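Pre-run checklist, kitchen pick-and-place, control and perception stack
Filled in by me (Canan Canpolat), second read by Beril Kurtuluş
Branch: villow-planner, July build

I do this one top to bottom before every block of runs, and yes, I write too much in the comments. Beril has asked me to keep them shorter. I'm trying!

## 1. Before the arms get power

- [x] **Config hash matches the one in the Jastik launcher.** Matched on the second try. I had a stale checkout on the workstation again.
- [x] **E-stop tested from the software side and the button side.** Both drop the command stream. The software stop logs its event properly now, which it didn't in the last build.
- [x] **Joint limits loaded from file, defaults refused.** Good. I renamed the file on purpose to see the error and got a nice loud one.
- [ ] **Disk space.** Left open. We had room for the morning, but the Wavex logger writes raw and compressed copies side by side and I want that turned off before we do a full day.

## 2. Perception

- [x] **Head camera exposure locked.** Locked after warm-up.
- [x] **Blur gate switched on.** This drops images from the detector's input when the head or the arms are moving fast. Threshold is 100 on our sharpness score. I tried it lower for a bit and the detector started putting boxes on smears, so back up it went.
- [x] **Clear objects flagged low confidence.** Bottles and glass bowls still come and go in the depth map. The planner pads them, fine for now, but I'd like a real fix (Beril, this is your pet topic, please take it).
- [x] **Reflective metal.** Shallow steel dishes get a hole in the middle of the point cloud. The fill-in step is on. Check the rim height by hand if you change the lights.
- [ ] **Cable mask.** Partly done. The mask covers the arms' own cables in the home pose, but once the wrist turns a good way the loop leaves the mask and gets treated as an obstacle. Don't sign this one off for me, I'll redo it.

## 3. Workspace as the cameras get it

The first is the kind of input the blur gate is meant to catch. In the other two the right arm has hold of a cup or mug. 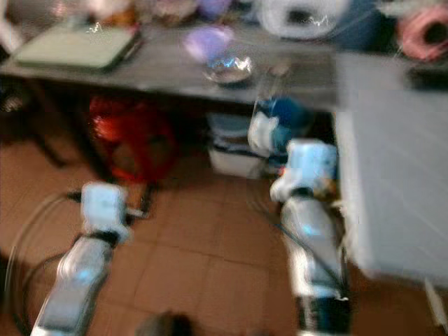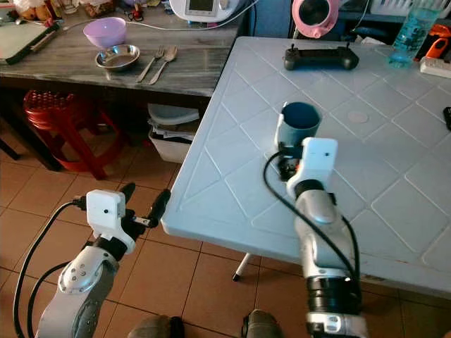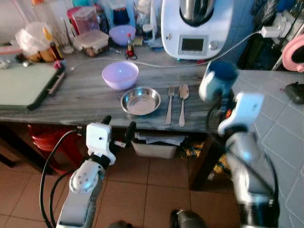 **Does the planner need a fresh collision map every time the base moves?**

Any base move, even a small one, makes the old map stale, so rebuild it before you send an arm goal. The rebuild call is in the Jastik menu under Scene, and the arms should be parked while it runs.

## 4. Planning and control

- [x] **Planner timeout set.** 4,000 ms. It was shorter and we kept getting fallback paths that were legal but ugly, with big elbow swings and lots of wasted travel.
- [x] **Self-collision pairs complete.** Ran the checker over 3,030 sampled poses with no misses. The old Aydoğan table had left out wrist against wrist, and that's the one pair I really care about with two arms working over a counter.
- [x] **Control loop rate steady.** 1,000 Hz with logging on. I watched the jitter plot through a whole cup of tea and it stayed flat.
- [x] **Held-object shape attached after grasp.** The planner has to know there's a cup on the end of the arm or it will happily plan as if the hand were empty. Attach event shows up in the log, detach too.
- [x] **Upright constraint for open containers.** On. It adds planning time, but I'm keeping it even for empty cups so we test the same code path we'll use later.
- [ ] **Speed scaling near edges.** Fails. Scaling kicks in late when the gripper comes toward a table edge from below. I think the edge band is only built on the top side of the surface. Ticket opened, runs limited to half speed until it's closed.

## 5. After the block

- [x] Arms parked, goals cleared, queue empty
- [x] Logs copied and spot-checked (opened a few at random, timestamps line up)
- [ ] Notes merged into the Villow page. Tomorrow morning, I promise.

**Beril's comments:** Fine with half speed. Please don't run anything from below the table height until the edge band is fixed, even slowly. I'll take the clear objects item. On the blur gate, can you log how often it fires? I'd like to see that next to the detector misses before we touch the threshold again.

**Canan:** Will do, adding a counter to the logger tonight. Also the cable mask is mine, hands off :)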